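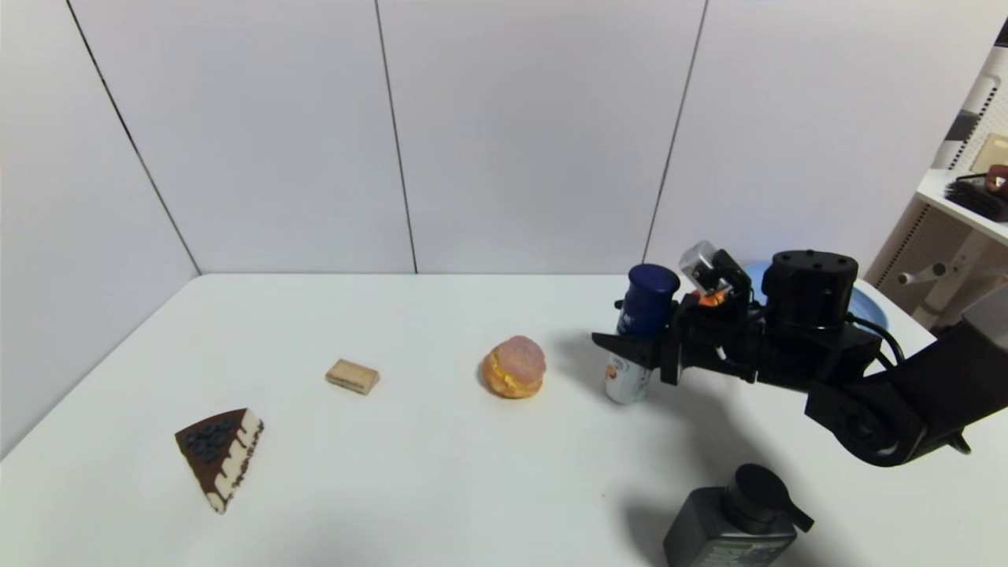

## Round 2 ballot refused for delegates who had an alternate in round 1

**Product:** Plirnex, hosted ballot module
**Reported by:** Pylyp Bilyk, assembly office, Poralgate League of Towns
**Opened:** March 24, 2020
**Severity:** High (vote in progress)
**Status:** Fixed for this election, one follow-up open

### Original report

Hi all! First, the good part: we just ran the first round of our first fully remote leadership election and it went beautifully. The chair was elected, the tally came out clean, and the tellers signed it within minutes. I have been running these things with cardboard boxes and a stack of envelopes for years and I was grinning the whole time.

Now the problem. We opened round 2 (vice-chairs) and delegates from the Ketberg delegation started calling. They log in fine, they see the candidate names, they make their choices, they press Cast, and they get this:

```
This seat has already voted in the current contest.
Your ballot was not recorded.
```

They have not voted. I checked the turnout page and their seats are showing as open for this round. Delegates from the other towns are voting normally, as far as I can tell.

I have paused the round with the Suspend button and told the assembly we are in recess. The presiding officer is fine with that. Our standing rules let us suspend an open ballot once per sitting, so I would really like to get this right before I press Resume.

Setup, in case it helps:

- 80 seats, one vote per seat
- secret ballot, two vice-chair positions, each delegate marks up to two names
- alternates are allowed to vote when the full delegate is absent
- access codes go out by email through our own relay, Caron
- code lifetime left at the default, 30 minutes

### Reply from Plirnex support

Thanks, Pylyp, and congratulations on the first round. Pausing was the right move. Ballots already accepted are sealed and will stay counted when you resume.

Could you tell us:

1. Did any of the affected seats have an alternate vote in the chair election?
2. Did the full delegate check in through the roll call page, or did somebody on your side swap them back by hand?
3. Have you edited the contest since it opened?

Please don't delete or recreate the contest. That would throw away the accepted ballots.

### Pylyp

Question one is a big YES, and I should have spotted it. Ketberg had a town council meeting that ran long this morning, so most of their people sent alternates for the chair vote and then joined us for the vice-chairs. I went down the call list and every single person who got the error had an alternate sitting in for them earlier.

Question two: I swapped them back by hand. Seats > Ketberg > Change holder. It's quick and I like that screen a lot, it shows the whole delegation side by side.

Question three: no edits. The candidate list is exactly what the nominations panel sent over.

One more clue. There is a Ketberg delegate who was here from the start and never used an alternate, and she voted in this round with no trouble. So it isn't the delegation as a whole.

### Plirnex support

Great clue, thank you. That fits what we see in your audit log.

Each seat carries a lock that says "a ballot has been cast." The lock is supposed to clear when a new round opens. When the holder of a seat is changed by hand, the old lock is copied over to the new holder, and the copy has no round attached to it. Plirnex then treats it as applying to whatever contest is current. The turnout page reads the original lock, so it shows the seat as open. The Cast button reads the copy, so it refuses.

If the delegate had come back through the roll call page, the seat would have been reissued from scratch and the copy would never have been made. We are able to reproduce this on our side.

Things that are safe to say to your assembly:

- no ballot was lost, as the refused ones were never accepted in the first place
- no seat has voted twice in either round
- the result of the chair election isn't touched

### Pylyp

That is such a relief, and thank you for putting it in words I could read out loud. The presiding officer read it to the delegates word for word. One member asked for it to go in the minutes, so it's going in the minutes.

Can I fix the seats without closing the round? If I have to close it, I need a motion from the floor, and we'd lose the rest of the afternoon to procedure.

### Plirnex support

You can. Keep the round suspended and do this for each affected seat:

1. Open Seats and pick the delegation.
2. Set the seat to Vacant. Save.
3. Go to Roll call and mark the full delegate as Present.
4. Confirm the credential check.
5. Press Send new code.

Wait for the green "Issued" label before moving on to the next seat. Please try one seat first and tell us what you see.

### Pylyp

Tried it with one seat. Vacant, saved, marked present, credential check, new code. Green label came up right away. I can't test the actual vote while we're suspended, obviously, but the holder history now has a fresh line that says "issued by roll call" where before it said "changed by administrator." Looks right to me!

Doing the others now.

### Pylyp

All the Ketberg seats are reissued. I also searched the holder history for "changed by administrator" across the other delegations and found another seat where I'd done the same swap. That delegate hadn't tried to vote yet. Reissued that one too, before he ever saw the error.

New wrinkle, though. Some of the new codes haven't arrived. Plirnex says sent. People are refreshing their mail and getting nothing.

### Plirnex support

Our side shows every message handed to your relay and accepted. Could you look at the queue on Caron?

### Pylyp

Found it. Caron is holding them. Our relay is set up to slow down when a lot of similar messages go to the same domain, and all the Ketberg people have their mail at the town's domain. It let the first few through and parked the rest for a later retry. Perfectly sensible if you're sending newsletters, terrible if you're electing a vice-chair.

I'm not going to wait for the retry. With a 30-minute lifetime the codes could be stale by the time they land, and then we'd have a second round of confused phone calls.

What I did:

- added the Plirnex sender address to the priority list on Caron
- flushed the queue
- called two delegates to check, and both had their codes

Should I send fresh codes to be safe? The clock on the first ones has been ticking through all of this.

### Plirnex support

Yes, please do, right before you resume. Sending a new code cancels the old one, so tell people to use the most recent message. You can use Send new code on the delegation page, which does the whole group at once. If you want a bit more room, the lifetime can be raised in Contest > Access while the round is suspended. It applies to codes sent after the change.

### Pylyp

Left the lifetime alone. Our rules of procedure mention the figure by name, and I'm not changing that on my own say-so in the middle of a vote.

Fresh codes sent. Everyone in Ketberg confirmed by voice, one at a time, that they had the newest one. I loved this part. It was like an old-fashioned roll call, only with people's dogs barking in the background.

Pressing Resume now.

### Pylyp

It works!! First Ketberg ballot accepted, no error. Then the next, and the next. I had the turnout page up on the shared screen and people were cheering the bar along.

### Pylyp

Round closed. All 80 seats voted. Both vice-chairs elected on this ballot, no runoff needed. The tellers compared the turnout list against the holder history and signed off. The sealed tally and the audit log are downloaded and stored with the papers of the sitting.

Thank you so much, all of you. I was dreading having to explain this to a virtual room full of mayors, and it ended up being one of the calmest recesses we've had.

### Plirnex support

Wonderful news. We've recorded the lock copying as a defect. Until a fix is out, please use the roll call page for every change between an alternate and a full delegate, and leave Change holder for corrections before voting opens. We'll add a warning to that screen as well.

Is there anything else you want kept open on this ticket?

### Pylyp

One thing, yes. In April we're holding the members' vote on the bylaw amendments, and that goes to all 600 council members across the league. It's a single round and there are no alternates, so the lock problem shouldn't come near it. What worries me is the mail. If Caron choked on one delegation, I don't want to find out on the day what it does with the whole membership.

My plan so far:

- [x] Plirnex sender on the priority list
- [x] written note for whoever runs the desk: roll call page only, never Change holder during a sitting
- [ ] raise the per-domain limit on Caron and put it back afterward
- [ ] trial send to the members, with a practice ballot (I'm thinking "which town hosts the summer meeting," people will have opinions)
- [ ] ask the rules panel if the code lifetime can be longer for a vote that stays open all day

Could you tell me if the delegation page's group send can be staggered, so the codes leave in batches? I couldn't find a setting for it.

### Plirnex support

There is one, but it only appears when a contest has no rounds, so you wouldn't have seen it today. Look under Contest > Access > Delivery once you've created the April ballot. We suggest one batch per town. Keeping the ticket open under "follow-up" until your trial send is done.

### Pylyp

Perfect, one batch per town is exactly how I'd have wanted it. I'll build the practice ballot this week and post the Caron queue log here after the trial.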